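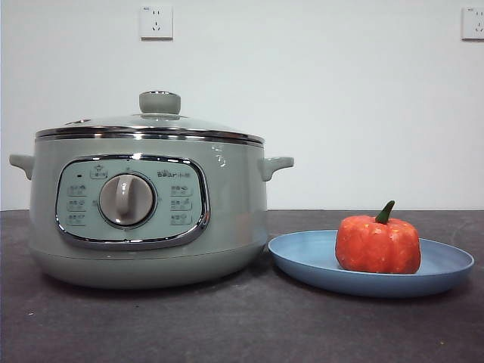 A Bear electric pot and the pumpkin on its blue plate, on the counter at Lonach.

Search this site Enter keywords Go

7/19/20
By Vojtěch Čierny

Anjana Patwary has spent most of the summer putting a pumpkin into a pot. She runs the kitchen tasks at Lonach, where a small group is collecting demonstrations for a robot arm that is supposed to learn household work by copying people. An operator steers the arm by hand from a chair beside the counter, and the movements are saved together with the video.

"The task is called pumpkin to pot," Patwary said. "Lid off, pumpkin in, lid back on. A person does that in four seconds. Steering the arm, my first one took me several minutes and I put the lid down on top of the pumpkin."

The group keeps 161 demonstrations of the task so far. Another 39 were thrown out. I asked what gets one thrown out, and she said it is mostly hesitation.

"If the operator stops halfway to think, the model learns to stop halfway. It doesn't know you were thinking. So we ask people to decide before they start, and if they change their mind in the middle, we do it over."

Drops are handled differently. When the pumpkin slips and the operator picks it up again, the recording stays in, with a note. Patwary wants the arm to see recoveries. Norbert Vaněk, who trains the models, was against this at first and wanted only clean runs.

"I was wrong on that one," Vaněk said. "We trained on 68 clean runs and the arm was fine until it missed. Then it closed on air and carried the air over to the pot, very carefully. It had never seen a miss."

Most of the work is in changing things between runs. The plate moves a few inches. The pumpkin gets turned so the stem points another way. Operators work from a printed sheet that tells them where to start, because people left to themselves put everything back in the same spot.

"I do it too," Patwary said. "You think you are being random and you look at the recordings and the plate is in one place all morning."

The glass lid has been the hard part. It reflects the ceiling lights, and the reflections move when the arm moves. Vaněk asked for the blinds to be closed during recording. Patwary said no — a kitchen has windows — and they settled on half the sessions each way.

The pot is never plugged in for these runs. Heat is a later question, and Patwary did not want to guess when they would get to it. Turning the knob on the front is next, as a separate task with its own sheet. Vaněk expects that one to need more examples than the lid did.

"The knob is right there and the hand covers it," he said. "You can't see what you're doing at the moment you do it. I'd like a second camera for that. We're still talking about where it would go."

Recording on the knob task is planned to run through November.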